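I've been sleeping under the Lorach wool comforter since June, which is a funny month to start with a wool comforter, I know, but our old down one had finally begun leaking feathers all over the hallway and I couldn't face another morning with the vacuum. So here are my thoughts, for anyone who is on the fence like I was.

## First impressions

It comes folded into a cotton bag with a drawstring, and it's flatter than you'd expect. I laid it on the bed and my heart sank a little! It looked like something you'd put out for a guest you didn't want to stay long. Give it a night or two, though. The wool relaxes, the corners fill out, and the whole thing settles over you in a way that down never did for me (down always sort of floated off toward my husband's side).

There was a smell, too. Sheepy, a bit like a damp sweater. I hung it over the porch rail for an afternoon and it was mostly gone by bedtime.

## Sleeping under it

I run hot and he runs cold, and we've argued about blankets for as long as we've been married. With the window open and the room at 60 degrees we were both comfortable, and I woke up without that clammy feeling around the neck. On one chilly night it dropped to 57 in there and he did get up for the afghan, so if you keep a really cold bedroom you may want the heavier weight.

I had the Kadholm one on my list as well, and my sister-in-law swears by hers, but it only came in a shiny cover that rustled when I squeezed it in the store. The Lorach cover is plain cotton and quiet.

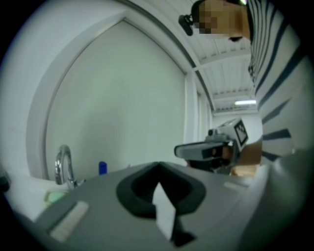 ## Washing and other gripes

You can't throw it in the machine. Spot clean and air it, says the tag, and I've been good about that so far – a cup of tea went over the edge in the second week and the stain came out with cool water and a little dish soap. The ties are my real complaint. There are only 2 of them, both at the top, so the bottom end wanders around inside the duvet cover and I have to shake it back down every few days. I ended up sewing loops on the lower corners myself.

**Would I buy it again?** Yes, in the queen size, and I'd get a second one for the spare room if they ever have a sale.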